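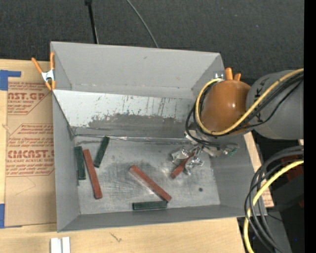

Skuvaは、小形の部材やブロック状のワークを卓上で一時保管するための、上面開放型の角形ビンである。背面側の内部に幅方向いっぱいの傾斜パネルを設け、奥に寄った内容物を底面側へ戻す構成とした。側壁は平板で、背壁の表面はつや消しの灰色。傾斜パネルは消耗部品として扱う。使用が進んだパネルでは、淡い青白色の上部に縦方向の暗いすり傷が重なり、下部では表面が不規則に失われて灰色の部分が現れる。赤茶色と濃緑色のブロックを3個ずつ入れた状態でも、底面には互いに向きの異なるブロックを離して置ける広さが残る。

製品情報 > 保管容器 > 卓上ビン > Skuva

概要 仕様 部品 保守 注文

■ 用途
部品の仮置き、検査前後の仕分け、組立台での小分け供給に使用する。棚への常設保管、積み重ね、液体の貯留は対象外とする。内容物は一段で広げることを基本とし、重ねて入れる場合も側壁の上端を超えないこと。

■ 構造
本体は底面、背壁、左右の側壁、前壁で構成する。上面に蓋はない。前壁は細長い帯状で、手前からの出し入れを妨げない高さに設定している。傾斜パネルは背壁の手前に位置し、下端と底面の境界をテープで目張りする。この目張りは、薄い部材や粉じんがパネルの裏側へ入り込むことを防ぐためのもので、パネルの荷重を受ける部材ではない。
内部に仕切りはない。混載して色や長さで分ける場合は、別売のUrnow仕切り板を使用する。仕切り板は底面に置くだけの方式で、本体への穴あけは不要。

■ 主な仕様
品名:Skuva 卓上ビン(傾斜パネル付)
形式:上面開放、角形
底面有効奥行:304 mm
前壁高さ:39 mm
最大積載質量:9 kg(等分布)
本体色:灰色
パネル表面:淡青白色
設置場所:屋内、水平な作業台
付属品:目張り用テープ、取付説明書
有効奥行は、傾斜パネルの下端から前壁の内面までを測った値である。パネル上の空間は含まない。外形寸法は受注時に発行する承認図で確認すること。

■ 内容物の条件
角のある部材を投入するときは、高い位置から落とさず、底面の近くで離す。角が底面に当たると、細い線状の傷が生じる。傷は強度に影響しないが、検査工程で底面を背景として使う場合は、傷と部材の輪郭を誤認するおそれがある。この用途では底面シートを併用する。
長い部材は、壁に平行な向きと斜めの向きのどちらでも置ける。前壁の際に横向きで密着した部材は取り出しにくいため、前壁から指1本分の間隔を空けておくとよい。左の側壁に沿わせた部材についても同様とする。
油の付着した部材は、投入前に拭き取る。油分は目張りの接着力を下げる。

■ 設置
1. 作業台の上面を清掃し、切粉や段差がないことを確認する。
2. 本体を置き、四隅を順に押して、がたつきの有無を調べる。
3. 傾斜パネルを背壁側へ差し込み、左右の端が側壁に接することを確認する。
4. パネル下端と底面の境界を乾いた布で拭く。
5. テープを端から端まで一続きに貼る。途中で継ぐ場合は、継ぎ目を重ねる。
6. 仮置きの部材を入れ、パネルが動かないことを確認する。

作業台に固定する場合は、Mudmont滑り止めマットを本体の下に敷く。ねじによる固定には対応していない。木製天板、樹脂天板のいずれにも設置できるが、塗装直後の天板では塗膜が転写することがあるため使用しない。

■ 保守
日常の清掃は、乾いた布または軟らかいはけで行う。底面の黒ずみには薄めた中性洗剤を用い、その後に水拭きと乾拭きをする。研磨剤入りの洗剤、金属たわし、溶剤は使用しない。
目張りは90日ごとに点検する。しわがあっても両縁が接着していれば継続して使用できる。縁が浮いたもの、裂けたもの、部材が引っ掛かるものは全長を貼り替える。部分的な重ね貼りは段差の原因となる。
傾斜パネルの交換は、次のいずれかに該当した時点を目安とする。
・表面層の欠けた縁に部材が引っ掛かる
・部材が傾斜の途中で止まる
・パネルの端部が側壁から離れている
外観上のすり傷のみであれば、交換の必要はない。

■ 交換部品・別売品
傾斜パネル:1枚、本体の型式を指定して注文
目張り用テープ:1巻
底面シート:1枚、灰色または白色
Urnow仕切り板:2枚組
Mudmont滑り止めマット:1枚
パネルは旧型の本体にも取り付けられるが、下端の形状が異なる個体があるため、注文時に本体底面の刻印を連絡すること。底面シートは片面に微粘着層があり、貼り直しができる。シートを敷くと有効深さがシートの厚み分だけ減る。

■ 注文と納期
本体、交換部品ともPawlakの営業窓口で受け付ける。在庫品は受注の翌営業日に出荷する。色の指定、底面有効奥行の変更は受注生産となり、承認図の返送後に納期を回答する。開封済みのテープおよび切断した底面シートは返品の対象外とする。
2024年1月出荷分から、取付説明書の図番を改める。製品の寸法と部品の互換性に変更はない。

掲載内容の改訂日:2023年12月19日(火)

お問い合わせ | © Pawlak | ページの先頭へ戻る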